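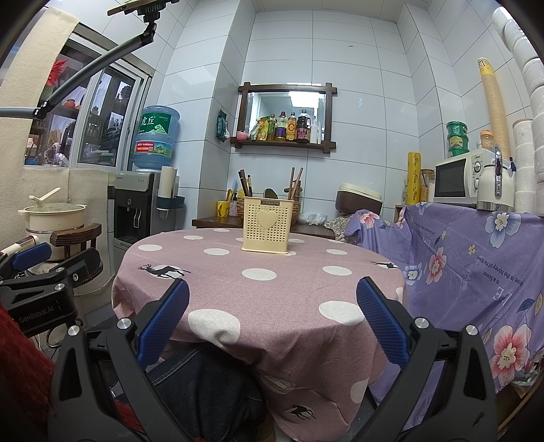 손에 쥐는 그리퍼 패드, 실리콘이랑 우레탄 폼 중에 뭐가 더 나을까요?

얇고 미끄러운 물건 위주면 실리콘, 모양이 제각각인 살림살이를 집을 거면 폼 쪽이 편합니다. 둘 다 써 보고 싶으면 폼부터 사세요. 값이 싸서 망쳐도 덜 아까워요.

글쓴이: 집게손가락
2026년 4월 5일

위에 질문이랑 답은 지난번 글에서 옮겨 온 거고요, 이번엔 제가 직접 비교해 본 얘기를 좀 길게 써 볼게요. 1월부터 핸드헬드 그리퍼 두 종류를 번갈아 쓰고 있습니다. 하나는 Pallbridge 거, 하나는 Wuso 거예요. 주방 물건 집어서 옮기는 동작만 계속 했어요. 수저통, 머그컵, 종이컵, 양념병 이런 거요.

일단 Pallbridge는 손가락이 넓게 벌어져서 수저통처럼 통통한 걸 잡을 때 진짜 속 시원합니다. 근데 무거워요ㅠㅠ 500번쯤 쥐었다 폈다 하고 나면 손목이 뻐근합니다. Wuso는 가벼운 대신 방아쇠 유격이 있어서 닫히는 순간이 살짝 늦게 느껴져요. 종이컵 한 개만 뽑는 건 Wuso가 훨씬 잘 됐고요(힘 조절이 잘 돼서 컵이 덜 찌그러짐), 젓가락은 둘 다 망했습니다. 한 짝만 집으려고 하면 꼭 옆에 게 딸려 와요.

총 기록은 1,080회인데 그중에 800회는 Pallbridge로 했으니까 공평한 비교는 아닙니다. 감안하고 읽어 주세요!

답글: 밤새는납땜
잘 봤습니다. 근데 Wuso 유격은 초기 설정 문제 아닌가요? 저도 처음엔 그랬는데 케이블 장력 다시 잡으니까 거의 없어졌어요. 그 상태로 비교하면 Wuso가 좀 억울할 듯ㅋㅋ

답글: 집게손가락
장력은 두 번 잡았어요. 잡은 직후엔 좋은데 며칠 쓰면 또 헐렁해집니다. 혹시 고정 나사에 뭐 바르셨어요?

답글: 밤새는납땜
나사 풀림 방지제 약한 거 한 방울요. 센 거 바르면 나중에 못 풉니다.

답글: maeve_of
Maeve Ó Flaithearta입니다. 한국어 조금 서툴러요, 이해해 주세요. 저는 컨트롤러를 Mac Giolla 보드로 바꿔서 쓰는데요, 벌림 각도 값이 훨씬 깨끗하게 나옵니다. 패드보다 엔코더 쪽을 먼저 보는 게 좋다고 생각해요. 패드가 좋아도 각도 값이 튀면 나중에 데이터를 다 버려야 해요.

답글: 고무패드교주
음 저는 반대요. 각도 값 튀는 건 필터로 어느 정도 살리는데 물건이 미끄러져서 떨어진 건 못 살려요. 패드가 먼저입니다. 특히 땡땡이나 동물 무늬 들어간 식탁보 위에서 작업하면 배경이 복잡해서 위치 추정도 흔들리는데, 거기다 미끄러지기까지 하면 답이 없음.

답글: maeve_of
무늬는 오히려 도움이 되지 않나요? 제 경험에는 하얀 상판이 제일 힘들었어요. 특징점이 없어서 카메라 위치를 금방 놓쳐요.

답글: 고무패드교주
무늬가 반복되면 또 헷갈려하던데요. 저희 쪽 알고리즘이 구려서 그럴 수도 있고요... 그 부분은 인정합니다.

답글: 집게손가락
저는 무늬 있는 쪽이 나았어요. 대신 거울이 골치였습니다. 벽에 거울이 있으면 비친 쪽 특징점까지 같이 잡아서 궤적이 가끔 휙 튀더라고요. 거울 쪽을 등지고 하니까 좀 낫긴 했어요.

답글: milagros_b
안녕하세요, Milagros Buenaventura예요. 저희는 Cladley 프로젝트에서 손목 카메라 4대를 비교했어요. 제 결론은 해상도보다 화각이에요. 넓은 렌즈로 바꾸니까 손가락 양쪽 끝이 항상 화면에 들어와서 편하더라고요. 다만 가장자리 왜곡 보정을 꼭 다시 하셔야 해요. 저는 그걸 빼먹고 이틀 치를 다시 찍었습니다 흑흑

답글: 밤새는납땜
이틀 치면 눈물 나죠. 보정판은 인쇄해서 쓰세요, 아니면 모니터에 띄우세요?

답글: milagros_b
인쇄해서 딱딱한 판에 붙여요. 모니터는 반사 때문에 몇 번 실패했어요.

답글: 초보집게
끼어들어서 죄송한데요, 입문자는 둘 중에 뭘 사야 하나요? 저는 손이 작은 편이에요.

답글: 집게손가락
손 작으시면 Wuso요. Pallbridge는 방아쇠까지 거리가 멀어서 저도 가끔 손가락이 헛돌아요. 유격은 위에 밤새는납땜님 방법대로 해 보시고요.

답글: 고무패드교주
저는 그래도 Pallbridge 한 표. 손잡이에 테이프 감아서 두께 조절하면 쓸 만하고, 패드 교체가 Wuso보다 훨씬 쉬워요. Wuso는 패드 갈 때마다 손가락을 통째로 분해해야 해서 저는 하다가 나사 하나 잃어버렸습니다.

답글: 초보집게
헉 분해는 무서운데요... 일단 빌려서 둘 다 쥐어 보고 정할게요. 감사합니다!

답글: 집게손가락
밤새는납땜님, 풀림 방지제 오늘 발라 봤어요. 일주일 써 보고 유격 다시 재서 여기 답글로 달게요. 젓가락 한 짝만 집는 요령 아시는 분도 좀 알려 주세요.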